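Field Robotics Lab, Handout 6
Looking after the Duvolero outdoor base
Ohemaa Eshun. Revised November 18, 2018

Read this before you sign out the key. The Duvolero is a patient machine, but it keeps a log, and so do I.

1. Before it leaves the bay

Battery above 74 percent. If the display says 73, go and have a coffee. Check all four wheels for play by rocking each one with both hands. A click you can feel is a worn hub bushing; spares are in the Tapsell drawer, under the things that should not be in the Tapsell drawer.

Wipe the front lens with the gray cloth. The blue cloth is for grease and has ended two careers in mapping.

2. Wheel odometry

Drive 40 meters in a straight line at walking pace and compare the readout with the tape. Enter the correction in the Kitdale console under "scale," save, and restart the drive node. People skip the restart and then tell me the correction did nothing.

Fault 202 means the left encoder cable has worked loose again. Push it home until it latches, then fit a new tie. Tape is not a tie.

3. Front camera on open ground

The lens is very wide, so straight lines near the borders of the view will bend. Leave them alone until you have loaded the calibration file. What you should check raw is the tilt: on a level plaza you want plenty of paving, a good share of sky, and only a sliver of the robot's own front body at the bottom. If the body takes up more than that, loosen the bracket screws, tip the camera up slightly - a hair, no more - and retighten. 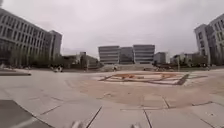 Vorkthorpe asked whether the tilt could be set indoors and left alone. It can be set indoors. It will not stay set, as the bracket creeps after nearly 900 meters on jointed slabs, so check it again outside.

4. Coming back

Brush out the wheel wells, plug in the charger and write down the hub temperatures. Key on the hook, please.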